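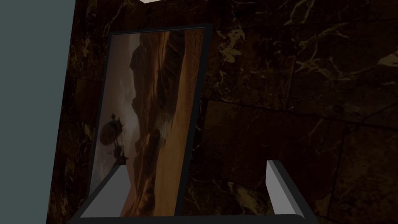 Figure 1. Framed picture on a dark marble wall, gripper in the foreground (rendered view).

Workport > Papers > Skin and Daily Care > Section 4

Print this article | E-mail this article
7 shares | 2 comments

4. Use of hand cream at the washing place

4.1 Participants and products

The section before dealt with the soap. We now turn to the cream, and to the question of why people who own a hand cream often do not use it after washing. Dry skin on the hands was the most frequent complaint in our first questionnaire. Most of the persons who complained had a cream at home or in a bag, and many of them could name it. The habit of applying it was much weaker than the habit of buying it.

We invited the staff of the Fernandes laundries to take part, and 315 persons gave complete answers. The work there includes frequent washing of the hands and long contact with dry cotton, and both were named by the staff as unpleasant for the skin. Persons under treatment for a skin disease were asked to follow their own doctor and were not included. The collection of answers started in July and was closed on 31 August 2019.

Two creams were used. The first, Ikier, is a thick cream without perfume, sold in a tube. The second, Julline, is a lighter lotion which we supplied in a pump bottle of 400 ml. Both contain glycerin. Ikier contains also a larger part of petrolatum, and for this reason it stays longer on the surface of the skin. Each site received only one of the two products, and the sites were assigned by lot. Kieran Hayes visited all sites before the start, showed how to apply the product, and answered questions on allergy.

4.2 Procedure

Participants were asked to dry the hands with a towel, without rubbing, and to apply the cream while the skin was still a little damp. They should include the sides of the fingers and the skin next to the nails, where small cracks appear first. No fixed number of applications was required. We wished to see what people do when the product is simply within reach.

Every participant kept a short diary for seven days in a row. In the evening they marked whether they had used the cream after the first washing, before the break, and at the end of the shift. They also gave a grade for dryness, a grade for itching, and, if they wanted, a remark in their own words. The bottles and tubes were weighed at each site by the shift leader, so that we could compare the diaries with the quantity that was really gone.
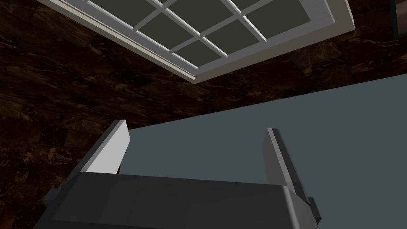
Figure 2. Window with white frame and muntins in the marble wall, seen from below (rendered view).

4.3 Observations

The lotion was used more often than the thick cream. This agrees with the weights, although the comparison is not a clean one, as a person takes a different quantity from a pump than from a tube. The use at the end of the shift was good for both products. The use before the break was poor for both, and the remarks explain it quite well: people do not like to eat with cream on the fingers.

For the thick cream, the most common remark was that the hands felt greasy and that the person was afraid to leave marks on clean sheets. A smaller group wrote the opposite and said that the lotion "disappears" and that they must take it again very soon. Several of these persons asked if they could change to the other site's product. We allowed it only after the diary was finished.

Dryness grades became lower during the week in both groups. We do not want to give this too much weight. There was no group without cream, and a person who writes every evening about the hands may also treat them with more care. Itching changed less. Stinging on first use was reported by some participants who had open cracks, mostly with the lotion, and we advised them to stop and to show the hands to a doctor or pharmacist.

4.4 Remarks on the place of the product

At two sites the product was moved during the week, from the sink to the locker room, after complaints that the floor became slippery. The diaries from these sites show fewer applications from the day of the move. In the locker room the staff used the cream mainly when they changed clothes to go home. We did not plan this comparison and the groups are small, therefore we report it only as an observation. The choice between a tube and a pump, when the cream inside is the same, is treated in Section 5.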